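I still want a machine that tidies up after the kids, and I'd happily pay 300 quid for one. Preben Hafstein, who I pester about this every October, says give it 10 years. Ten! Picking a toy up off the floor sounds so easy - my toddler can do it (she won't, but she can). A robot has to find the thing, work out which way it's lying and get its fingers round it, all before the dog does.

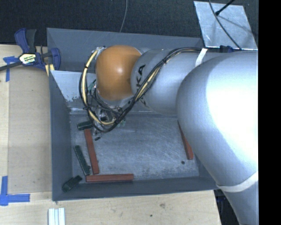
Red sticks, green blocks and one big arm reaching into the bin.

I'll ask him again next year.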